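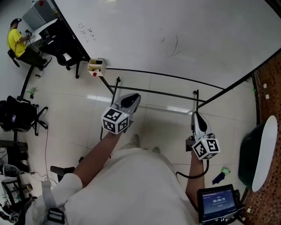

A gripper in each hand, over the tiles.

Co-branded beer with a local brewery – whose name goes first, and who pays for the launch?

Joris Van Loon
Posted in Small Brands and Promotion, 4th August

Hi all! I run Kosico, a very small pickle company in Vornside. Mostly dill spears, plus a spicy carrot that people get strangely attached to. We sell at the market, in a handful of grocery stores and through our own email list, which has 517 people on it and which I'm very proud of because they write back.

So here's the fun part. Altden, the brewery down by the river, asked if we'd like to do a pickle beer together for January. I said yes before they finished the sentence. They'd brew a light sour and finish it with our dill brine, it would be poured in their taproom and sold in cans, and both names would be on the label. I have tasted the pilot batch and it is SO good. Salty, a bit lemony, not at all a joke beer, although I know everyone will think it's a joke beer until they try it.

Now the part where I need help. We had a very friendly first meeting and came out of it with almost nothing written down. What I don't know how to handle:

Their draft label says ALTDEN in big letters and "made with Kosico brine" in small letters on the back. I'd pictured the two names side by side on the front. Am I being vain? They're paying for the cans and the brewing, and I'm supplying brine, which (between us) costs me very little. But the whole reason anybody will pick up this can is the pickle.

They suggested we "split the launch." I said great. Later I realized I don't know what that covers. Posters? Free samples? A party? The person pouring? They've mentioned a launch night with a food truck, and also paying a local food account to post about it.

Money for me. They offered either a flat fee for the brine or a share of each can. I have no idea which is more normal. The flat fee on the table is $200, which sounds tiny but would cover my costs and then a bit.

And last, should I be doing my own thing on the side, like a jar to go with it? My sister thinks a matching jar is the best idea in the world. I think it might be too, but I don't want to step on their toes.

I'd love to hear from anyone who has done a joint product, in any kind of food or drink. I really like these people and want to still like them in spring!
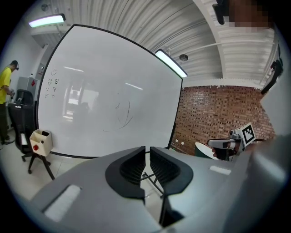

Ineke Maes

Oh, I love this, and no, you're not being vain. I've been on both sides of these (I used to do the marketing for a small creamery, and we did an ice cream with Hoekstra, the coffee roaster, which is still my favorite thing I ever worked on). Let me go through it in the order I'd raise it with them.

Start with the label, since everything else hangs off it. In my experience the company whose product is in the package almost always gets the bigger name, and that's fair. Altden is the brewer. They carry the license, they answer for what's in the can, and if somebody has a complaint they're the ones who get the call. There are also rules about how the maker has to be shown on a beer label, so let them lead on that and ask them what has to be where before you fall in love with a layout. But "on the back, small" is a poor deal for both of you! A shopper in front of a fridge has a second or so. If the front says ALTDEN and then, right under it, "with Kosico dill brine," the can explains itself. Ask for that. Front of the can, legible from where a customer stands, in your own lettering if you have a logo people know. With Hoekstra we asked for a side-by-side, got the line underneath, and by the second week I'd stopped caring because people were asking for "the Hoekstra one" anyway.

Then the launch. "Split the launch" is a lovely thing to say and a terrible thing to sign. Before you talk about halves, make a list together of everything that costs money or a person's evening, and put a name beside each line. Posters, design, samples, the food truck's guarantee if it wants one, the paid post, staff on the night, leftover cans. You'll probably find it doesn't divide down the middle, and it doesn't have to. They have a taproom full of people and a bar crew. You have pickles and an email list that writes back, and believe me, that is worth a lot. Offer what's cheap for you and valuable to them! Free spears on the bar for launch night would cost you hardly anything and get photographed all evening.

About the paid post: I'd skip it the first week. Not because they never work, but your first customers are going to be people who already like one of you, and you can reach all of them for free. If you do go ahead, whoever pays should make sure the post says it's paid, and you should both see it before it goes up. We had one go out that called our ice cream vegan. It was ice cream from a creamery.

On money, I'd ask two more things before choosing. How many cans are they planning, and what happens if it sells out and they want to brew it again? For a one-time batch I'd honestly be fine with a flat fee, it's clean and you get it whatever happens. But write down that the fee is for this batch only. If they do a second one, you talk again. That single sentence would have saved me a very awkward lunch.

And please do the jar! Ask first, use a name that goes with the beer without being the beer's name, and offer to sell it at the taproom with a cut for them. Your sister is right.

One last thing, get the date of your email lined up with theirs. Our newsletter went out a day early and Hoekstra's baristas had people at the counter asking for something that was still on a truck. Everyone was nice about it. I still wince.

Report back with a tasting note, I want to try this beer!

dillweed_dan

Pickle beer is amazing, do it. Get a percentage. I'd never take a flat fee for anything. Also you should sell shirts, people will buy a shirt with a pickle on it before they buy the beer. My cousin's band made more from shirts than from the music.

bar_end

I manage a bar that has poured a lot of joint beers, so this is the view from the other side of the taps. I agree with nearly all of Ineke's answer and want to add a few things.

Percentage vs flat fee: a share of each can sounds better and sometimes is, but ask what it's a share OF. Wholesale price, taproom price and "after costs" are very different numbers, and draft usually gets forgotten completely. If most of this beer is poured by the glass and your share is per can, you'll have the busiest launch in town and a very small check. You could also ask for a middle way, the flat fee now and a small share only if they brew it again. Breweries tend to say yes to that since it costs them nothing today.

Do a trial of the brine at full size. A pilot batch is tiny. Ask how much they'll need for the real one and whether you can make it all taste the same, in time, without running short for your own jars. I've seen a honey beer held up for weeks over the honey.

Samples! Small pours at the bar sell this kind of beer better than any poster. People laugh at "pickle beer" on the board, then they take a sip, and then they order one. Ask Altden to budget for free tastes in the first week and don't let it get cut. In some places there are limits on giving away beer, and they'll know theirs.

If they want to run a discount, something like 20 percent off when you bring in an empty Kosico jar, check how alcohol discounts work where you are. It may be easier to put the discount on the pickles. The jar idea is a really good one though, and I'd steal it.

As for staff, go in before launch and spend ten minutes with the bar crew. Bring spears. Tell them how you make the brine. A bartender who can say "it's the dill from the market stand" will sell more of it than your email and their email put together, and it's a really nice afternoon.

Joris Van Loon

Wow, thank you, this is so much more than I hoped for! I went over to Altden with a printed list (Ineke, I basically copied yours) and we filled it in over a beer. The name moves to the front, under theirs, in our own green lettering. They hadn't thought about it at all, the designer had just put us where the ingredients go.

We're going with the middle way on money, so the flat fee for this batch and a share of the wholesale price if there's a second. Draft is included, thanks to bar_end. They needed to check the brine amount and came back with a much bigger figure than I'd guessed, so I'm ordering dill like a madman.

They loved the jar. It'll be a garlic spear with a bit of lemon, sold at the bar, and they only asked that it doesn't use the beer's name. Paid post is parked for now.

dillweed_dan, my sister has now seen your reply and there is talk of shirts.

One small follow-up if anyone's still reading: the email list is down to 513 after I sent a teaser with the word "brine" in the subject line. Should I worry, or is that normal?

Ineke Maes

Totally normal! Every announcement loses you a few. Send the next one when there's something they can buy or come to, put the beer's name in the subject line, and give your list first go at the launch night.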